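Trerkent box taping set

Notes and pics on closing flat cartons with brown packing tape. 3,636 images, 20 boxes. Put together by Kadri Kütt, May.

What's in it

Mostly center seams. Tape along the top flaps, then down the front face. Short strips too, held by hand over a closed box. 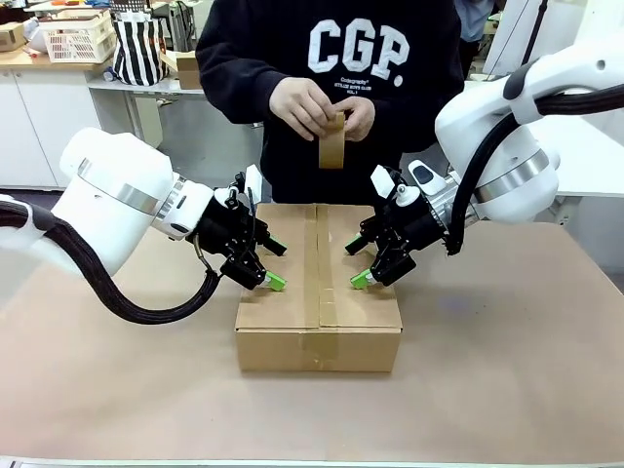

Labels

seam, front, strip, other. "other" is a mess, sorry, will fix. 2 people labeled, they didnt allways agree on front vs seam.

Split

70 percent train, rest test. Split by box.

To do

Add the Lustthorpe cartons. Recheck the strip labels.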